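Part-time bookkeeper wanted for a busy computer repair shop

Hi, I'm Malsha Cassim, and I run the office side of Nosska. We fix computers, mostly desktops, mostly for small businesses and schools in the Memon area. I've been doing the books myself for years and I've run out of evenings – so I'm looking for someone to take them over!

The job is 4 mornings a week, and you can pick which ones as long as you're in for month end. You'd be sending out invoices, matching payments, chasing the slow payers (kindly, please, most of them are lovely) and getting the sales tax ready each quarter. We have 332 customers on the books and 253 of them pay by monthly invoice, so there's always something to do. We use Ulleck for accounts. If you've never seen it, don't worry, I'll sit down with you for the first couple of weeks and we'll go through it together.

I'd like somebody who has kept books before, paid or not. A club, a family store, a church, all fine by me. You don't need a degree. You do need to be okay picking up the phone, and you should be the kind of person who gets itchy when a column is off by six cents. I am, and it's nice to have company.

Wilfredo Yap owns the place and handles everything on the repair side. You won't be asked to fix anything, but you will see a lot of part names on invoices, and after a month or so you'll know a graphics card from a motherboard whether you wanted to or not.

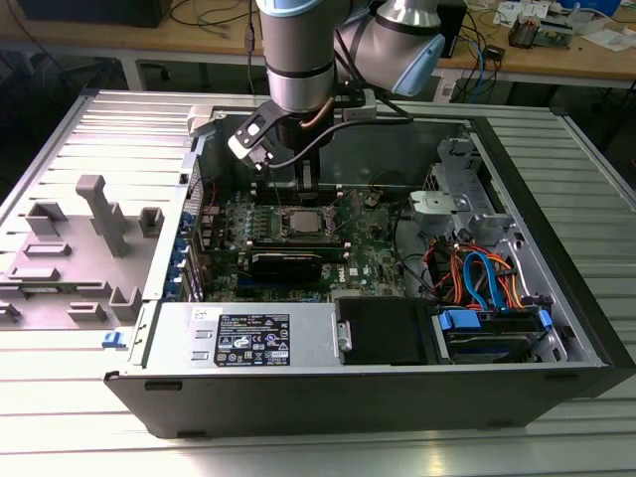
A Dell desktop with the side panel off.

Pay is hourly and depends on experience, and we can talk about it when you call. There's paid vacation, free parking behind the building and a yearly training allowance of nearly 2,000 dollars, which I'd really love somebody to use.

To apply, send me a resume and a few lines about yourself by 18th May. Short is fine – I read every one. I'm hoping to have you started in June. Questions first? Call the shop and ask for Malsha, mornings are best.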